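Werkstattbuch Requisite, Februar
Ausstattung Küchenszene »Enberg«, Stand Obst und Einkauf

8:40 Uhr. Lieferung von Plitach ist da, Lieferschein 2183. Kunstobst, Schalen, Nachfüllbeutel für den Fundus. Karton war an einer Ecke eingedrückt, Inhalt in Ordnung. Lieferschein abgeheftet, Rechnung kommt separat. Das Budget für die Küche liegt bei 400 Euro, davon gehen jetzt 196 weg. Bleibt genug für die Gardine und die zweite Garnitur Geschirr, wenn wir beim Tischtuch nichts Neues kaufen.

Die Regie will die Obstschale jetzt doch schon im ersten Bild haben und nicht erst nach dem Umbau. Das heißt, sie muss vom Einlass an stehen und darf beim Tischdecken nicht im Weg sein. Ich habe deshalb noch einmal von vorn angefangen und verschiedene Füllungen probiert. Alles am Boden, die Tische sind mit den Lampenschirmen belegt und die sollen bis morgen liegen bleiben.

Zur Schale: Wir hatten die weiße von Saithong im Plan. Die verschwindet auf dem hellen Tischtuch komplett, schon aus der dritten Reihe sieht man nur noch Obst, das irgendwie auf dem Tisch liegt. Die rote mit dem Blütenrand hält sich besser. Glanz ist unter dem Seitenlicht eventuell ein Problem, das klären wir bei der Beleuchtungsprobe. Falls es zu stark spiegelt: mattes Wachs dünn auftragen, auf keinen Fall Mattlack, der ging letztes Jahr bei den Tellern nicht mehr ab.

Zur Füllung: Der Apfel kommt an den Rand, mit der roten Seite zum Publikum. Die blassen Stücke in die Mitte, sie holen sich das Licht von oben und brauchen keinen Platz weiter vorn. Orange nur wenig, sonst wird es zu bunt neben dem Kostüm der Mutter. Trauben habe ich ganz weggelassen. Sie bleiben am Ärmel hängen, das hatten wir bei der Durchlaufprobe zweimal.

Danach die Einkaufstüte für den Auftritt der Tochter. Sie kommt von links, stellt die Tüte ab, nimmt ein Stück Obst heraus und lässt den Rest stehen. Die Papiertüte ist gestrichen, sie knistert so laut, dass der erste Satz untergeht. Eine dünne Plastiktüte passt auch besser in die Zeit und zu dem Laden, von dem im Text die Rede ist.

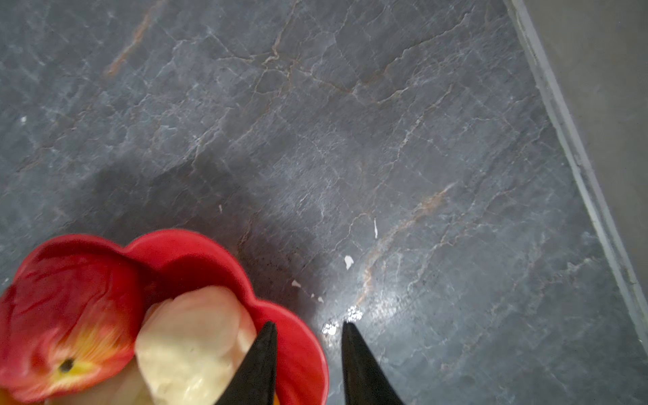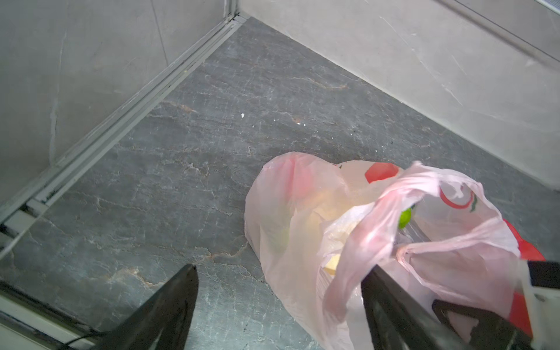
Oben die rote Schale mit Obst, unten die rosa Tüte mit dem Einkauf.

Beobachtungen zur Tüte: Die Folie ist so dünn, dass man die Farben von innen durchsieht. Das Grün kommt am stärksten, das Gelb geht gerade noch. Gefällt mir, damit ist der Einkauf erzählt, bevor jemand etwas auspackt. Steht die Tüte ohne Hilfe, sackt sie zur Seite weg und bleibt so liegen. Für die Szene ist das in Ordnung, solange nichts herausrollt. Wenn die Regie sie aufrecht haben will, Pappboden einlegen, Zuschnitt aus dem Lieferkarton.

Die Henkel verdrehen sich, sobald man sie zusammen greift. Die Darstellerin muss sie beim Absetzen einmal aufziehen, sonst kommt sie mit der Hand nicht hinein. Das bitte in der nächsten Probe ansagen und mit der richtigen Tüte üben, nicht wieder mit dem Stoffbeutel.

Der rote Aufdruck ist kräftig. Soll er weg vom Publikum, muss sie die Tüte in der linken Hand tragen, das widerspricht aber der Position der Tür. Vorschlag: Aufdruck lassen. Er nimmt das Rot der Schale auf und stört nicht weiter. Wird mit der Ausstattung besprochen.

Verschleiß: Eine Tüte hält vermutlich drei bis vier Vorstellungen, dann reißen die Henkel ein. Bei Neltska gibt es ähnliche Tüten im Paket zu 50 Stück, rosa ist derzeit lieferbar. Bestellt ist noch nichts. Vorher ein Muster anfordern und prüfen, ob die Folie genauso durchscheint. Bei den alten aus dem Fundus war sie milchig und man sah gar nichts.

Reinigung: Kunstobst vor jeder Vorstellung mit trockenem Tuch abwischen, kein Glasreiniger. Schale feucht abwischen, nachpolieren. Der Boden gehört auch gefegt, an der Metallschiene liegen noch Krümel vom Styroporschnitt.

Lagerung: Schale und Obst zusammen in die flache Kiste, Beschriftung »Enberg Küche 1«. Die Tüte gefüllt lassen und obenauf legen, nicht zusammendrücken. Ersatztüten kommen in die Schublade mit den Schnüren.

Offen:
Glanz der Schale unter Seitenlicht prüfen
Muster bei Neltska anfordern
Pappboden zuschneiden, falls gewünscht
Weiße Schale an Saithong zurück, Originalkarton steht hinter der Tür
Gardine: Länge noch einmal messen, im Plan steht das alte Fenster

15:20 Uhr. Nachtrag. Anruf von der Regieassistenz, die Schale soll nun etwas weiter nach rechts, damit der Brief davor Platz hat. Neue Position auf dem Tisch mit Klebepunkt markieren, sobald das Tischtuch fest ist. Requisitenliste ist geändert, der alte Ausdruck am Brett muss noch ausgetauscht werden.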